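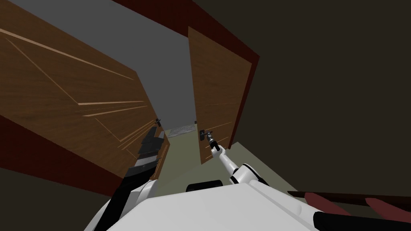 A Robot Learns to Open Doors: Our Open Day Visit

How many doors did you open today? Think about it for a second. There's the bedroom door, the bathroom door, the front door, maybe a classroom door and the door to the lunchroom. You probably didn't think hard about any of them. Your hand knew what to do!

Now imagine you had never opened a door in your life. You have two arms and a pair of eyes, but you don't know what a handle is for, which way it turns, or how hard to push. That's how a robot starts out, and that's what we went to see at the open day at the Niltent robot workshop on Aug 31, 2018.

The workshop is in a long building that used to be a bakery (there's still a painted loaf of bread over the entrance). Kids get to go in first, before the grown-ups, and you get a sticker with your name on it. We were a group of 30, and we were split up so that everyone could get close to the screens.

Practicing inside a computer

The robot we came to see is called Masura. It has a smooth white body and two arms, and each arm ends in a gripper, which is the robot word for a hand. The first thing we saw it do was practice with a double door in a simulation.

A simulation is a pretend world made by a computer. It's a lot like a video game, with walls and floors and doors that somebody built out of numbers. But a good simulation also has rules for how things move. If you let go of a ball in there, it falls. If you push on a door, it swings on its hinges. If you push on a wall, well, good luck.

Teodor Lunde, who builds the pretend rooms, told us why the team spends so much time in them. "In the computer, Masura can bump into the door and nothing gets scratched," he said. "I press a key and we start over." The robot can try a door 200 times before lunch this way. A real robot would need to be watched the whole time, and its motors would get hot, and sooner or later somebody would have to go out and buy a new door.

Look at the picture at the top of the page and you'll see a moment from the practice. You're looking down over the robot's white body, and the two brown wooden doors are ahead of it. The arm on the right has its narrow fingers up at a black lever handle. The arm on the left is reaching out too, with its gripper close to the handle of the other door. Both doors are partway open, and you can see between them all the way to the far end of the passage.

Why are doors so tricky?

We asked Roald Sjögren this question. He's in charge of teaching Masura to use its arms, and he loves doors. He has a whole shelf of door handles in his office! He let us pass some of them around, and wow, they're different from each other. Some you twist, some you press down, and one old brass one had to be lifted up, which hardly anyone guessed.

Roald said opening a door is really a bunch of small jobs stuck together.

First, the robot has to find the handle. A handle is small and a door is big, and if the handle is a dark color in a dark room it can be hard to spot.

Next, it has to get its gripper to the right place. If it stops too soon, it grabs air. If it goes too far, bonk.

Then it has to hold on. Too loose and the fingers slip. Too tight and something could bend.

After that comes the turning, and then the part Roald says is the hardest of all, moving with the door. Try this at home: open a door very slowly and watch the handle. It doesn't travel in a straight line, does it? It moves along a curve, like part of a big circle, with the hinges at the middle of the circle. Your arm follows that curve all by itself. A robot's arm has to work it out, and every joint in the arm has to change a little bit at the same time — shoulder, elbow, wrist, everything.

With a double door there are two handles and two curves. The doors swing on opposite sides, so the arms have to do mirror-image jobs. It's a bit like patting your head and rubbing your tummy. (We all tried that while Roald was talking. He waited for us very nicely.)

Joints, joints, joints

An arm is only as bendy as its joints. Bend your elbow. That's one joint, and it goes one way. Now roll your wrist around. Your shoulder is even better, because it can swing front, back, sideways and around.

Robot arms have joints as well, with a motor to move each one. The workshop had a loose practice arm called Björklund bolted to a table, and you could steer it using a set of knobs, with one knob for every joint. The challenge was to pick up a foam cube and drop it in a bucket. It sounds easy! It's so hard! You turn a knob to make the hand go down, and the hand goes down but it also goes forward, so you turn another knob to pull it back, and now it's pointing at the ceiling. My cube took three tries and it landed on the floor twice.

When a robot does this by itself, a computer program turns all the "knobs" together, many times every second. After playing with Björklund I have a lot more respect for that program.

Changing the room

One of the best parts came when Teodor let us choose things in the pretend world. He has a menu for making new rooms. You can change the color of the walls, the kind of floor, how heavy the doors are and where the furniture goes. Somebody wanted purple doors, so we got purple doors. Somebody wanted a floor like a chessboard. Then he clicked a button and the computer mixed everything up on its own.

There's a serious idea behind all that mixing. Suppose a robot only ever practiced on one brown door with a black handle. It might learn "brown door, black handle, reach right there" and nothing else. Put it in front of a blue door and it could be totally lost. But if it has practiced on lots and lots of doors, it has a better chance with a new one. The team has saved 2,000 different rooms so far, and Teodor still adds more when he thinks of something mean, like a handle that's the same color as the door.

It's a little like learning to ride a bike. If you've only ridden on a flat playground, a bumpy path feels scary. If you've ridden on grass, gravel and hills, a new path is no big deal.

From pretend to real

So what happens when the practice is over? The program that ran the pretend robot can be loaded into a real one. We got to see the real Masura at the other end of the workshop, behind a yellow line on the floor. You have to stay behind the line when the arms are switched on, and there's a big red stop button that one of the team always keeps a hand near.

The real robot is slower than you'd expect. It reached for the handle of a test door, paused, moved a tiny bit to the left, and closed its fingers. Everybody went quiet. Then the handle went down with a click and the door opened, and you should have heard the cheering! On the next try the gripper slid off the end of the handle. Roald didn't seem upset. He wrote it down in a notebook and said the slips are useful, as they show what to practice next.

Real doors do things that pretend doors don't. They squeak and stick. They swell up a bit when the weather is damp. A breeze can push one shut while you're holding it. Teodor is trying to put more of that into the simulation, and he told us a sticky door is his project until December.

Questions we asked

Does Masura get tired? No, but its motors can get warm, and then it has to rest until they cool down.

Can it open a locked door? Only if somebody has unlocked it first. It hasn't learned about keys.

How long did it take to build? The workshop started on the arms 52 weeks before our visit, so a whole year.

What would it be used for? Roald hopes a robot like this could carry things around in big buildings, such as bringing clean sheets down a hospital hallway. There are a lot of doors in a hospital.

Does it have feelings? No. It's a machine that follows a program. (Two people in our group said goodbye to it anyway.)

Try it yourself: the robot door game

You need two people, one door that's safe to play with and a pair of oven mitts.

One person is the robot. The robot puts on the oven mitts and closes their eyes. The other person is the program, and gives the orders. You can only use short commands like "right arm up," "forward one small step," "close hand" and "stop." The robot must do exactly what the program says and nothing more.

Start a few steps away from the door and see if you can get it open. Keep fingers away from the hinge side, and go slowly. Then swap places.

If you have a big double door at school and a grown-up says it's okay, try it with both arms. My friend and I needed eleven commands just to find the first handle.

Words to know

Gripper: the part at the end of a robot's arm that grabs things.

Joint: a place where an arm can bend or turn.

Simulation: a pretend world inside a computer, used for practice.

Program: the list of instructions a computer or robot follows.

Hinge: the metal part that holds a door to its frame and lets it swing.

Next time we'll be visiting the Hirnar boatyard, where a robot scrubs the bottoms of boats. Bring rubber boots!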